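By Funmilayo Babalola
January 15, 2018

How to compare two grippers on one whiteboard

I spent my weekend putting the Storneo gripper up against the Ritchie, and you can copy the whole test with a whiteboard, a marker and a couple of cubes. Lay the board flat and draw a loop big enough to drop a cube in – mine's wobbly and that's fine. Then make a small dash for each cube so every run starts from the same spot.
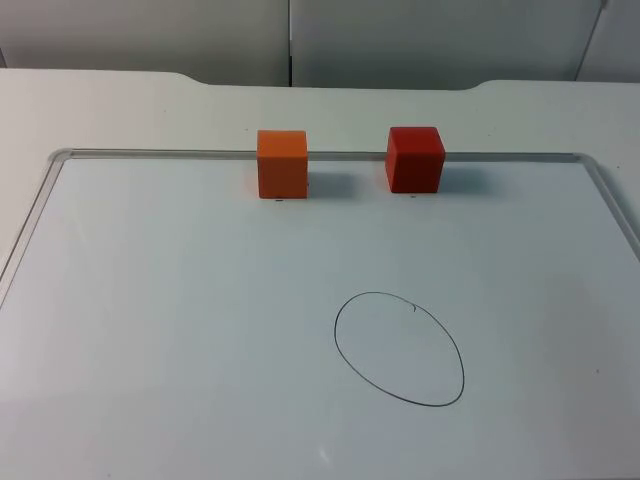
Orange and red at the back, target loop up front.

Run the same pick-and-place program with each gripper, 200 tries apiece, and write down every drop. Don't touch the grip force between runs! I also do a set with just the orange cube, which keeps the arm path simple while you tune the closing speed.

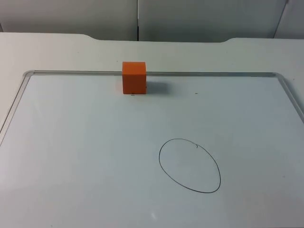
Efe Sani wrote in to say the Ritchie does much better if you slow the last 5 mm of the approach, and that shiny boards can confuse a depth camera.

Related
Wiring the Hanley controller
Taltport arm: first week

We use cookies. Read our policy.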